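Can a machine clear the table yet?
Notes from our Zallthorpe group, by Nhyira Kpodo

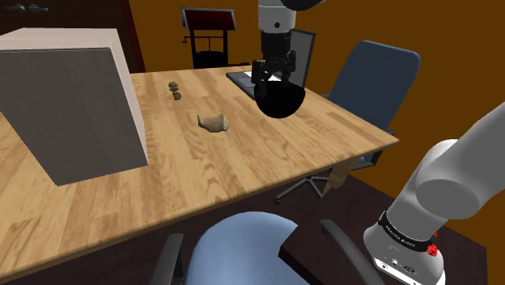
In January our group began to follow the question which many members ask me: when will a robot do the boring work at home? My answer for now is "not this year". Ifor Lewis runs the simulated tests at Pamovo, and he let me look at the results for one chore, the clearing of a table. It sounds easy. But the arm must bring its fingers to a black bowl with an open laptop just behind it, and a person does this without thinking. In 400 trials with bowls, the arm lifted the bowl cleanly in a little more than half. When the objects had a strange shape, the result was weaker, and Ifor expects 2 more years of work on this part alone.

Folding of towels is still slower. One towel took 50 seconds, and I can do it in four. Members who want to try the simulator themselves can write to me before the next meeting. We have 30 places.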